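Veldale Community Pantry
Minutes of the November meeting, produce table group

The meeting opened at 6:30 p.m. in the side room at the Histine Street hall. Minutes of the previous meeting were approved with one correction: the amount spent on paper bags was $18, not $81.

1. Money
The balance stands at $444. Of this, $410 is already set aside for the winter order with Lumetari, which leaves very little for supplies until the new year. It was agreed to hold off on buying a second folding table.

2. Supply
Võ Grocery will continue to give us surplus fruit and vegetables. Pickup moves to the side door starting next month. The store has asked us to return its crates the same day. Two members offered to share the driving.

3. Sorting and display
Most of the meeting went to this item. Several people felt that mixed boxes slow down the line, as visitors have to reach past one kind of produce to get at another. Others pointed out that when supply is thin, separate boxes look bare and people walk by. The large cardboard box with the purple rim was discussed at length. It is wide enough for a mixed lot, but soft fruit gets pressed when mushrooms and tomatoes are piled on the same side.

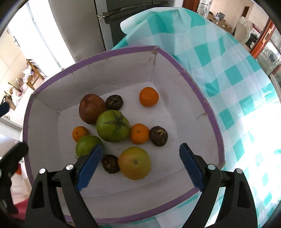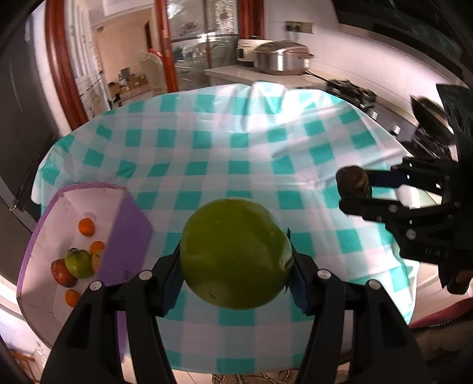 The purple-edged box with mixed produce, in both pictures. Both also show the checkered tablecloth.

Agreed:
– Mixed boxes may be used when there is too little of one kind to fill a box.
– Mushrooms go in paper bags from now on, or in a small box of their own.
– Green tomatoes are not to be thrown out. They go out with a card saying they will ripen on a windowsill.
– Boxes are to be wiped out before each use. The purple-edged one has specks of dirt on the bottom and scuffs along the rim – it can stay in use for now.

A request to line all boxes with newspaper was not supported. Paper towels will be tried first.

4. Tablecloth
The checkered cloth does not lie flat, and boxes set on a fold tend to tip. It was suggested that the cloth be rolled on a tube for storage instead of folded. Clips for the edges will be priced before the next meeting. A plain cloth was also suggested, but most of those present like the one we have.

5. Other business
The key to the supply closet is still missing. A new copy will be cut if it does not turn up by the end of the month. The sign at the front door needs the new hours on it.

The meeting closed at 7:45 p.m. Next meeting same time and place, following the winter order.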